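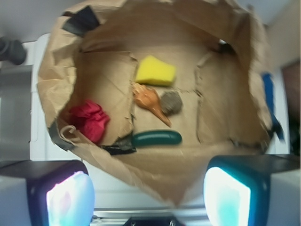 Forum > Builds > Arms and Grippers > Picking from a paper bag

fekdale_shop
Started this build in January at the shared shop on Tanner and I'm stuck on one part of it. The arm is a Wustlow kit with a wrist camera and a two-finger gripper. The job is to empty a grocery bag one item at a time. I've been using a sponge, a toy seashell, a small rock, a dark green cylinder and a wad of red cloth.

The sponge and the cloth are easy. The shell is fine unless something is touching it. The rock is the problem. When it ends up against the shell the gripper closes on both and drops both. Last night I ran 18 tries at the rock and got 7.

Fingers are the stock ones with Trevard pads. Any ideas short of buying a new gripper?

kelp77
Narrower fingertips. The stock ones are too fat for anything that has a neighbor. Print a pair with a taper and move the pads onto those.

mudroom
I don't agree. Tapered tips help in a tray. In a bag you end up poking the wall, and paper folds over and hides things. I'd keep the wide fingers and add a nudge move before the grasp. Push the shell over an inch, back off, look again.

kelp77
A nudge adds a whole extra look to every pick. If he wants it to run at a decent speed that's the wrong direction.

mudroom
He didn't ask for speed, he asked for the rock.

fekdale_shop
Speed doesn't matter to me yet. How are you doing the nudge, from above or with the side of a finger?

mudroom
Side of one finger, gripper closed, down until it is just off the floor of the bag. Go slow or you drag the bag with it. What's holding the bag?

fekdale_shop
Tape. It still creeps a little when the fingers catch the rim.

platen_dan
Put the bag in a box that fits it. Tape on kraft paper lets go after a while. Also swap the bag often. A soft bag with a lot of creases looks different to the camera than a new one, and if all your training grasps came from one bag it will only know that bag. How many do you have?

fekdale_shop
1,008 grasps, 4 bags. Most of them are from the first bag.

platen_dan
Then I would start there before printing anything.

kelp77
Still say taper.

fekdale_shop
Trying the nudge first, then the box. I'll post numbers for the rock only.

14 replies hidden
Shares: 7

Comments

ostrich_pl: Same trouble with bolts in a coffee can. The nudge worked for me but the can doesn't fold.

r_bench: What print material for the tapered tips? Mine snapped at the screw hole.

kelp77: Nylon. Make the wall thicker there.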